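Recording Agent Fees and Image Rights Payments in a Club Ledger

Applies to clubs filing one combined player-cost return per season

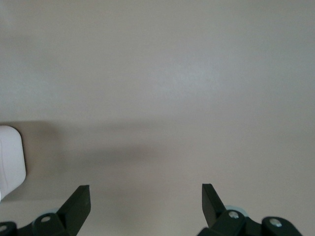
Jingyi Xie asked whether an agent fee paid by the club on a player's behalf should go in the wage column or in the transfer column. It goes in neither. Enter it under Intermediary Costs and add the player's reference, so that the payroll step can pick up the taxable part later.

The steps below use the Trasteo ledger. Screens in other packages differ, but the order of work is the same. You need the signed player contract, the agent's representation agreement, the image rights agreement if there is one, and the fee schedule for the season. Local tax rules decide the rates. This page covers only how the entries are made.

Before you start

Close the previous month. An open month lets Trasteo backdate entries, and a backdated intermediary cost will not appear on the season return.

Check that each player has a single reference. Players who came up from the youth team often have two, one from the academy register and one from the first-team register. Merge them under Players > References > Merge. The older reference is kept.

Step 1. Split the agent fee

Read the representation agreement and find out who the agent acted for. There are 3 cases:

Club only. The whole fee is a club cost. Set Benefit to 0.

Player only, paid by the club. The whole fee is a benefit to the player. Set Benefit to 100.

Both. Use the split stated in the agreement. If no split is stated, stop and get one in writing from both sides. Do not enter an even split as a placeholder. Trasteo carries the figure into payroll as soon as the entry is saved.

Step 2. Enter the installments

Most agent fees are paid over the life of the contract. Open Intermediary Costs > New > Schedule and enter each installment with its due month. Sales tax goes on a separate line, with the same reference as the installment it belongs to.

If the first installment falls due before the player is registered, tick Pre-registration. Without the tick, the entry is held in suspense and the month will not close.

Step 3. Enter the image rights payment

Payments to an image rights company are not wages, but they must be linked to the player. Open Commercial > Rights > New. Enter the company as payee and the player as related party. Attach the agreement and the valuation. Any single payment over 3,000 needs a second approver under the default settings. Approvers are set in Admin > Limits.

If the payee is based abroad, fill in the Withholding tab even when the rate is zero. A blank tab is read as missing data, and a zero is read as an answer.

Step 4. Run the benefit check

Go to Payroll > Checks > Third-party benefits. The report lists every entry from Step 1 with a Benefit value above 0 and shows the payroll month it will land in. Compare the month with the installment schedule. They should match line by line.

Error 17 means the player has left the club and has no open payroll record. Reopen the record for the month of payment only, post the benefit, and close it again.

Error 8 means the related party in Step 3 is missing.

Step 5. Export

Choose Returns > Player Costs > Export. Clubs that file through Jistgate should pick the flat file. The spreadsheet version drops the sales tax lines. Keep the export log with the contract file.

Loan players

The club that pays the fee makes the entry, even if the other club holds the registration. When the parent club recharges part of the fee, post the recharge as a new line in Intermediary Costs. Do not edit the original installment. The Benefit value on a recharge line must be the same as on the original.

Page maintained by Lamduan Boonyarit. Loan section checked by Tadeusz Czerwiński, July.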